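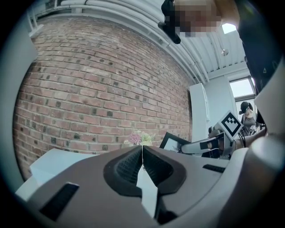 Hand-held gripper demos: your questions

I'm Mitali Kumarasinghe and I look after the demonstration sessions at Lerthorpe. I get the same emails over and over (which I don't mind!), so I've put my usual replies in one place. Last updated Feb 21, 2021.

Do I need to know how to code?

Nope. If you can pick up a mug without thinking about it, you've got most of what we want from you. Rokeya Patwary handles the software side, and she'll only call you over if one of your recordings looks strange to her.

What will I be doing all day?

Tabletop stuff, mostly. You hold one gripper in each hand and do a small household job with them, over and over – move the flowers, straighten a picture, put something back in its box. The grippers record where they went and what they saw, and that's what the robot learns from later. A full set is 200 demos, but please don't panic, each one is short and we split the set into two visits.

Why not just drive the arm by remote control?

We do that too! Remote control is great when we need to know the arm can physically reach something, because you're steering the real thing and it simply stops if it can't. But it's slow, and new people get tired and a bit grumpy with it. With the grippers in your own hands you move the way you normally would, so I start everybody there and let them try the arm on their second visit if they're curious.

What are the black-and-white squares for?

They're markers that help the software work out position and angle. Please don't put your thumb over one, and don't peel at the corners (I know, it's tempting). If one gets scuffed, tell me and I'll swap it.

How do I pick up something flat, like a small picture frame?

Go slower than feels natural. I line up a finger on either side first, hold still for a breath, and then bring my hands together evenly. Most people want to lead with their strong hand, and then the thing skids off toward the other one. If that happens, keep recording and fix it. Recoveries are really useful to us, so there's no need to stop and apologize to the table.
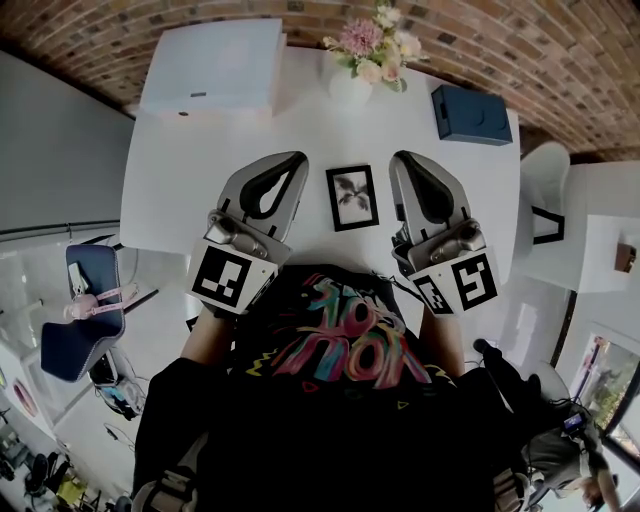

What should I wear?

Whatever you like, as long as the sleeves stay out of the way. Short sleeves are easiest. Take off bracelets and big watches, and flat shoes are a good idea because you'll be standing.

How many demos is normal for a first visit?

It varies a lot. My own best day was 287 and I couldn't open a jar that evening, so please don't copy me. I'd much prefer you took a break every 5 minutes and kept your movements relaxed – tired hands get jerky and it shows up in the recordings.

Can I bring a friend?

Yes, one friend is fine. Just let me know in your email so I can have a chair ready.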